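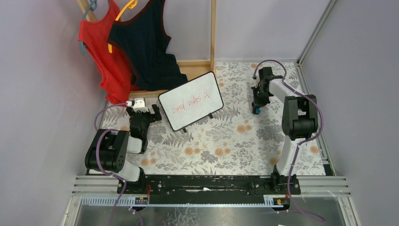
Home | Contents | Chapters | Glossary | Index

July 2023
By Giannakopoulos

Print this page
E-mail this page

Chapter 4
When the work changes hands

Trivano runs a clothing returns centre at Gargate. Until May, every garment that came back was hung, checked and folded by hand, up to 700 on a busy shift. The firm then put in robot arms, working in pairs, at one end of the sorting hall. The people who had worked there were not dismissed, but few of them now do the job they were hired for.

A sorter used to handle a garment from start to finish. Under the new arrangement she watches the arms, clears a dropped hanger and decides what happens to anything the system refuses. She walks less and lifts less. She also talks less to the person beside her, who may be 3 bays away.

Pay was the first quarrel. Jurkeck, the contractor that fitted the equipment, described the new post as "minding". The staff said that minding was skilled work, as a person has to know a good fold to notice a bad one. After 2 meetings the firm agreed to a higher grade for those who finished the training.

This chapter looks at jobs in the same way. We ask which tasks are handed over, which are left behind, and who picks up the tasks that did not exist before. Section 4.1 deals with tasks and job titles. Section 4.2 covers training and pay, and Section 4.3 turns to safety and the pace of work.

Before reading on, write down the tasks in a job you know well. Keep the list, as you will need it in Section 4.1.

Previous | Next | Back to top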